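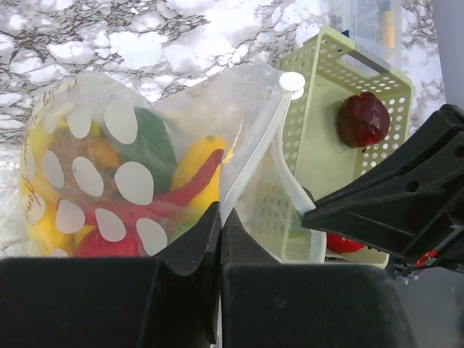 Play food and the green basket, from the wrist camera

From: Mei-kuen Hung
To: Uvutby shop list
Subject: Re: [uvutby] two arms, one plastic bag

Hi Wai-kit, hi everybody,

On 08/01/2019 Wai-kit Pan wrote:
> Nice to see both arms up on the bench at last. Two questions from me.
> Why start with a bag? I'd have gone for blocks. And are you still
> running the fingers on the stock current limit? Mine cooked a servo
> doing that, so please be careful with the new ones.

Thanks for asking, and for the servo warning, which I took to heart (I still have the smell of Jui-lin's old wrist motor in my sweater). No, I'm off the stock setting. The fingers are capped at 400 mA while they close, and if the current sits at the cap for 3 seconds the script lets go and backs away. It's slower than I'd like, but I can leave the room to fill the kettle!

As for the bag, well, I did do blocks, most of last winter, and I was so tired of blocks. What I want in the end is two arms that can help put the groceries away, so I went to the toy produce. The bag is clear with white dots printed all over it, and I love it as a test because the dots sit right on top of the peppers and everything else, and my color matching gets terribly confused. Shiny wrinkles in the film don't help either. The basket is much kinder, pale green against red fruit, and the Gernel script picks those out without any fuss.

The strap is where I'm stuck. I'd like one arm to hold it while the other reaches for the bag, and the fingertips end up so close together that I've had to put in a keep-out zone by hand. Yao-tsung, you had something better for this on the Chiu build, didn't you? A little function that slowed both arms when the tips got near each other? If you can find it, even the messy version, I'd be so grateful.

I'll be at the shop until 7 on Thursday if anyone wants a turn at driving. Mwangi, your hex keys are in my drawer, sorry, sorry.

Warmly,
Mei-kuen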